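The Case for the Repairable Coat

By the Style Desk, June

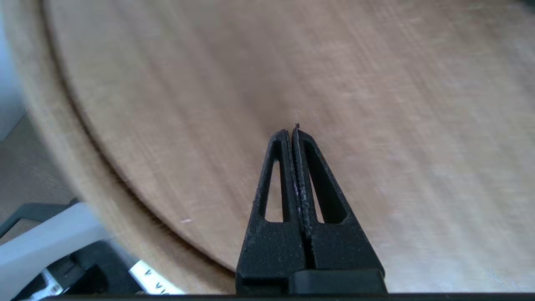

A matte black gripper, its two fingers pressed together, over pale wood.

Menswear writing spends a great deal of time on what to buy and very little on what to keep. The winter coat suffers most from this imbalance. It is the most expensive item many men own, it is worn harder than anything else in the closet, and it is still discussed every year as though last year's had ceased to exist. This publication has contributed to that habit, and it is time to take a different position: a coat should be judged first on whether it can be repaired.

The standard is easily stated. A repairable coat has seam allowances wide enough to be let out. Its lining is sewn in a way that a competent tailor can open and close again. Its buttons are attached through the cloth with a shank and a backing button, and a spare set is supplied. Its pockets are made of a strong cotton that can be patched. None of these features is visible on a hanger, and few are mentioned in a product listing.

Over the past season we examined 48 wool overcoats at the middle of the market. Only 30 carried spare buttons of any kind. The linings were worse. In many cases they had been bonded at the hem and cuffs, so that replacing one would mean cutting into the outer cloth. Several of these coats were handsome. The Clurnine double-breasted model, in a dense navy melton, had the best collar of the group, and its lining could not have been opened without damage.

The Le Goff car coat made the better argument. It is a plain garment, slightly short for current taste, with a lining felled by hand at the hem and a generous inch of cloth at the center back. It sells for $1,017, a serious sum. The alterations shop we use in Bellside quoted $212 to reline it completely, with new pocket bags included. A man who pays that bill once in ten years has a coat that fits him as he is then, and the cloth by that point will have softened in a way no new coat can match.

There are fair objections. The first is cost. Many readers cannot spend four figures on outerwear and should not be told that they must. The principle holds at lower prices, however, and the secondhand market is full of older coats built to this standard by makers whose names mean nothing today. A sound coat with a torn lining is often priced as if it were ruined - it is usually an afternoon's work and a few yards of viscose away from daily use.

The second objection is that fashion moves, and that a coat kept for a decade will look dated for half of it. This is true of extreme shapes. A lapel as wide as the shoulder will betray its year, as will a hem that reaches the ankle. A moderate coat, cut to the knee with a natural shoulder, has looked correct for most of the past century. Small adjustments can do the rest. Sleeves may be shortened, a waist eased or taken in, and horn buttons substituted for plastic.

The third objection concerns skill. Good alterations tailors are harder to find than they were, and customers who have never used one do not know what to ask. Retailers could help here and largely have not. Plomik now prints the seam allowance and lining construction on the inside label of its overcoats, next to the fiber content. It is a modest measure that costs the company a line of type - and it tells a tailor most of what he needs to know before he picks up the scissors.

We would like to see that practice adopted widely. We would also like to see stores keep a length of each season's lining and a box of matching buttons for at least five years after a coat is sold. Shoe buyers already expect a welted sole to be replaced, and they ask about it before paying. Coat buyers should ask the same kind of question at the counter, and should be prepared to leave without a purchase when the salesperson has no answer.

Beginning with the fall issue, our coat reviews will list lining construction, seam allowance and spare parts ahead of color and fit.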